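4. 保存容器の配布効果をどう読むか

4.1 減少率という数字の出どころ

前節までに整理したとおり、家庭の食品廃棄対策として密閉容器を配布する事業は各地で行われ、その多くが廃棄量の減少を報告している。なかでも引用されることが多いのは、グルタヴァッハ（Grutavach）地区で実施された配布事業Posteckの報告である。同報告は、容器を受け取った世帯のほぼ70%が「捨てる食品が減った」と答えたことをもって、事業の有効性が確認されたと結論している。本節ではこの結論に同意しない。効果がないと主張するつもりもないが、示された資料から有効性を導くまでには埋められていない段差がいくつもあり、しかもその段差は報告の要約版を読むかぎりほとんど見えなくなっている。

まず、回答の分母である。Posteckでは2000世帯に容器一式が送付され、終了時の質問票に回答したのは469世帯であった。先の割合はこの469世帯を分母としたものであり、回答しなかった世帯については何も分からない。容器を一度も使わず戸棚にしまった世帯が、わざわざ質問票を返送するとは考えにくい。報告はこの点に触れているが、「回答世帯の居住形態の構成は送付世帯とおおむね一致した」と述べるにとどまる。居住形態が似ていても、食品の扱いに関心があるかどうかは似ているとは限らない。関心の高い世帯が残り、その世帯が「減った」と答えたのだとすれば、得られた割合は容器の効果よりも回答者の性格をよく表していることになる。

次に、質問の文言である。質問票の該当項目は「容器をお使いになって、捨てる食品は減りましたか」となっている。容器の使用を前置きしたうえで減少を尋ねる形であり、無償で品物を受け取った相手に対して中立な聞き方とは言いがたい。増えた場合の選択肢は「その他」に含まれていた。この種の誘導は調査法の入門書が最初に戒めるものであるが、配布事業の評価では驚くほど頻繁に見られ、筆者が附属資料を入手できた報告の大半が似た文言を用いていた。

4.2 計量による裏づけはあるか

自己申告への批判に対しては、計量記録を伴う調査があるという反論が予想される。携帯端末用の記録票Flalarを用いた追跡がそれにあたる。参加世帯は廃棄のたびに品目と重量を入力し、期間は60日であった。期間の後半に入力された廃棄量は前半より少なく、報告はこれを習慣の改善と解釈している。

しかし、入力量の減少は廃棄の減少と入力の減少のどちらからも生じる。台所で手を拭き、はかりを出し、端末を開いて数値を打ち込む作業は、始めた週には物珍しさもあって続くが、やがて省かれるようになる。家計簿や食事記録の調査では、期間の後半に記入漏れが増えることが繰り返し指摘されてきた。Flalarの集計では、入力がなかった日はすべて「廃棄なし」として扱われている。入力の欠けた日と廃棄の出なかった日を区別する手段が設けられていない以上、後半の減少をどれだけ割り引くべきかは計算のしようがない。はかりの機種も統一されておらず、少量の葉物や汁物のように家庭用のはかりでは誤差が大きくなる品目の扱いも、附属資料には書かれていない。

対照群についても注意がいる。比較の対象とされたのは容器を配布しなかった世帯であるが、これらの世帯には記録票の使い方を説明する訪問も行われていない。訪問を受けること自体が冷蔵庫の中身を見直すきっかけになるとすれば、両群の差には訪問の効果が混じる。容器を渡さず訪問だけを行う群を一つ設けていれば分離できたはずで、費用もさほど変わらなかったと思われる。

4.3 「容器」という語の広さ

解釈をさらに難しくしているのは、何を容器と数えるかが調査ごとに異なる点である。Posteckの配布品は深さの異なる密閉容器であったが、比較に引かれるポンシリ（Pongsiri）調査では、惣菜に付いてくる使い捨ての蓋や浅い皿の再利用までが「保存容器の使用」に含まれている。前者は密閉性によって乾燥やにおい移りを抑えることを想定しており、後者の多くにそうした性能は期待できない。両者の使用頻度を同じ表に並べ、使用頻度が高いほど廃棄が少ないと論じるのは、少なくとも慎重さを欠く。

透明性の扱いも同様である。中身が見えれば食べ忘れが減るという説明は直感に合い、Posteckの報告でも配布品を透明なものに限った根拠とされている。ところが、根拠として挙げられた文献をたどると、棚の手前に置かれた容器についてのみ差が認められ、奥に置かれた場合には不透明な容器と区別がつかなかった。見えるかどうかを決めているのは素材よりも置き場所だという読み方も同じくらい成り立つ。ラベルの貼付についても、日付を書いた世帯と白紙のまま貼った世帯が一括されており、表示の効果を取り出すことはできない。図3に示すような透明な樹脂製の薄い部材は、調査票の定義によって蓋とも浅いトレーとも分類されうるもので、分類の揺れは集計の段階でそのまま持ち越される。

図3　木の卓上に置かれた透明な長方形のプラスチック製の蓋またはトレー。白い小さなラベル状のものが付く。 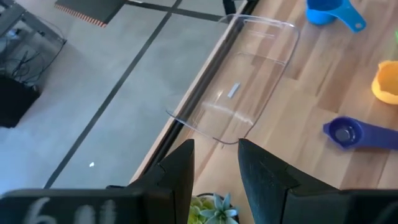
容器を配布すれば家庭の食品廃棄は減るのか。

現在ある資料からは判断できない。減少を示す数値は自己申告か、欠測を廃棄なしとみなした記録に依存しており、容器そのものの効果を切り離した比較は行われていない。

この答えは消極的に聞こえるかもしれない。実務の側からは、多少の粗さがあっても方向が一致しているのだから効果を認めてよいのではないか、という意見が出るであろう。複数の調査が同じ方向を示すことは、それぞれの誤差が独立であれば確かに意味をもつ。ところが本節で見た問題は、回答者の偏りも、質問の誘導も、入力の脱落も、いずれも廃棄量を少なく見せる向きに働く。同じ向きに偏った調査をいくつ集めても偏りは打ち消されず、むしろ集計後の信頼区間が狭くなるぶん、誤った確信を与えかねない。

4.4 費用の側の沈黙

もう一点、配布事業の報告がそろって簡略に済ませているのが、容器の側にかかる費用である。廃棄の減少量は環境負荷に換算されて表に載るが、容器の製造と輸送、使用後の洗浄に要する湯と洗剤は換算の外に置かれている。Posteckの報告はこれらを「耐用年数を考慮すれば無視できる」とする。耐用年数の出典は製造者の仕様書であり、家庭での実際の使用年数を調べたものではない。蓋だけをなくす、油が染みて別の用途に回す、電子レンジで変形させるといった理由で早く使われなくなる容器がどの程度あるかは、追跡が終了時の質問票で打ち切られているため不明である。

また、保存できるようになったことで購入量や調理量が増える可能性も検討されていない。残りをしまう場所があれば、残ることを前提に多めに作る世帯が出てきても不思議はない。しまわれた料理が後日すべて食べられたのか、数日遅れて捨てられたのかによって、容器の役割は廃棄の抑制にも先送りにもなる。Flalarの入力項目には廃棄した品目の調理日を記す欄がなく、この区別は事後的にも復元できない。自由記述欄には「冷蔵庫がいっぱいになった」という記載が複数見られるが、報告は満足度の項でこれに触れるのみで、廃棄量との関係は論じていない。

4.5 以降の分析における扱い

以上の理由から、次節の推計ではPosteckおよびPongsiri調査の減少率を係数として採用しない。Flalarの記録については、入力のあった日だけを取り出し、品目構成の参考値として用いるにとどめる。この処理も中立とはいえない。入力を続けた世帯ほど廃棄の管理に熱心であろうし、入力のあった日は廃棄の多い日に偏るであろう。前者は量を過小に、後者は過大に見せるが、二つが都合よく相殺されると考える根拠はないため、総量の推定には用いず、野菜、主食、調理済み食品の相対的な順位のみを参照した。なお、順位についても調理済み食品の区分は調査ごとに幅があり、汁物を含める場合と含めない場合の両方の結果を付録に掲げた。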